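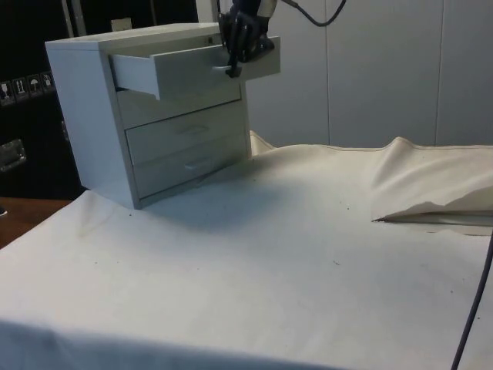 How much can one small chest of drawers hold?

The answer depends on what is inside and how often a person needs to open it. For our sewing supplies we count one chest for one type of thing, for example buttons, and we leave a little free space in every drawer so that the hand can go in.

Small Drawers for the Bundgaard Shop Collection
Progress report to the Mollen Fund, second period
Prepared by Anselmo Goicoechea, Flasstead House, Grisidau

1. What this period was for

In the first report I described the condition in which the Bundgaard collection came to us. For the readers who are new, I repeat it shortly. The Bundgaard family kept a sewing supply shop in Grisidau from 1939. When the shop closed, the contents were given to Flasstead House in cardboard boxes, and the boxes were put in the cold room behind the kitchen. Buttons, hooks, ribbon, thread and paper patterns were all mixed, and many of the small paper bags had opened at the bottom.

Your grant has three parts: to sort the small things, to give them a permanent place in small chests of drawers that can stand on a table, and to make the collection ready for visitors who want to study it or simply look at it. The second period was mostly the second part. The sorting continued at the same time, but more slowly than I wrote in the plan.

2. The chests

We decided on small white chests with four drawers. Before this decision we discussed for a long time whether one large cabinet would be better. Hrefna Hallgrímsson, who is responsible for the collection, preferred the large cabinet in the beginning, as it looks more like the furniture of the old shop. But the reading room is narrow, and the visitors sit at the table to work. A small chest can be carried to the table, used there, and carried back to the shelf. With a large cabinet the visitor must stand, or the loose drawers must travel through the room, and we had one accident of this kind already in the first period (pearl buttons, all found again except a few).

The plan asks for 60 chests. More than half are now in the house, and the rest are promised for May. I must say that the supplier changed the delivery twice and I did not always learn it in time. For this reason the shelf on the north wall was ready and stayed without chests for several weeks, while the other shelf, which I believed was less urgent, was not ready when a delivery came. We put this delivery under the stairs. All of it has been moved now.

3. The drawers in use

Most of the work of this period was small decisions about drawers. I write them down in some detail, as the Fund asked us to share methods and other small museums have asked me the same things.

Order from top to bottom. We put the things that visitors ask for most in the top drawer and the heaviest things in the bottom drawer. With buttons this means that the shirt buttons are at the top and the metal coat buttons at the bottom. When we tried the opposite order, the chest became unsteady if somebody opened the top drawer far and leaned on it.

Opening. We ask visitors to open one drawer at a time, and to stop before the end. The drawers of the type we bought have no strong stop at the back, and a full drawer that comes out completely is difficult to put back with one hand. We considered adding a small block inside each one. Ayane Ichikawa made the block for one chest, and it works well, but it takes away some space and it is slow work. We will do it only for the chests which the school classes use.

Handles. A handle that stands out is easier for older visitors and for people with stiff fingers. A recessed handle is better on the shelf, where the chests stand close and sleeves pass in front of them. Both opinions were strong in our group. In the end we said that the top drawer may have a handle that stands out if the chest is for the reading table, and for the shelf we leave it as it is.

Lining. Each drawer gets a piece of thin felt cut to size. It keeps the buttons from sliding to the front when the drawer is opened quickly. The first felt was dark green and very nice to see, but the color went off on the light ribbon. We changed to undyed felt and washed the ribbon. Two pieces of ribbon could not be cleaned and I have noted them in the damage list.

Surface of the table. We now cover the table with a thick cloth when a chest is used on it. A button which falls on cloth stays near. The cloth must be shaken outside every evening by the person who closes the room, after checking it with the hand.

4. Labels

The labels were more difficult than the chests. Elínborg Blöndal wrote the first version with the old shop names, for example "ladies' small, four holes, smoke." These names come from the order books of the Bundgaard shop and they are a part of the history. The visitors, however, did not find what they wanted. A student who was looking for gray buttons passed the smoke drawer several times.

The present label has two lines. The first line is a plain name in large letters, and the second line is the name from the shop in small letters. Elínborg has finished 500 labels of this kind. She writes them by hand, and the paper is fixed on the inside edge of the drawer, where one sees it only after pulling the drawer a little. On the front of the chest there is only a letter and a number. This was her wish and I agree with it: the front stays quiet and the label does not get dirty from fingers. Some visitors have complained that they must open a drawer to read what is in it. We have put a printed list on the wall, and I will report if it helps.

5. The sorting

Buttons are finished, with the exception of one box with badly rusted metal pieces that must be looked at by a conservator. Hooks and eyes are finished. Ribbon is half done. The thread is not started, and I want to explain this clearly, as it was promised for this period. Many thread spools are too tall for the drawers. I measured the short spools in the planning phase and I did not see that the tall ones were in a different box. It is my mistake. Sarla Lodhi has suggested laying the tall spools on their side in two rows, with a strip of card between them. We tried it in one chest and it is acceptable, although a spool can roll when the drawer is closed with force. We will decide after the summer opening.

The paper patterns do not go in the drawers at all. They stay flat in folders, as it was in the plan.

6. Visitors and school classes

The reading room was open in the afternoons from two o'clock. The visitors were mostly people who sew, and some who remember the shop. One lady found the same buttons that were on her school coat and stayed with the drawer open for a long time. She has written us a letter afterward about Mr. Bundgaard and how he wrapped the parcels, and Hrefna has added it to the file.

With the school classes we made a simple exercise. Each pair of children gets one chest and a bowl of mixed buttons, and they must decide themselves how to divide them in four drawers. Some divide by color, some by size, one pair divided by "would my grandmother wear it." At the end they change places and try to find a certain button in the chest of other children. The teachers like it very much. The noise is considerable, and we now do it in the front hall with the door closed.

7. Money

The spending is within the budget for the chests and for the paper. We spent more than planned on felt, for the reason given in part three. The extra cost for the felt and the cleaning together was 675, and I ask permission to take it from the line for travel, where we have used very little. The detailed table is sent separately with the receipts.

8. What we will do in the next period

Receive the last chests and put them on the shelves.
Finish the ribbon.
Decide about the tall spools, and order deeper drawers only if the test of Sarla is not satisfactory.
Put the blocks in the chests for the school classes.
Show the rusted box to a conservator and ask for a written price.
Correct the list on the wall. There are spelling mistakes in it, mostly mine.

9. A question to the Fund

In the grant letter it is written that all the chests must stay in the reading room. The home for older people in the upper part of Grisidau has asked to borrow two chests with buttons for their afternoon meetings. We would like to do it, with duplicates only, and one of us would bring them and take them back on the same day. Please let me know if this is permitted under the letter or if we need to change the text. I have told the home that they must wait for your reply.

Anselmo Goicoechea
for the collection group, Flasstead House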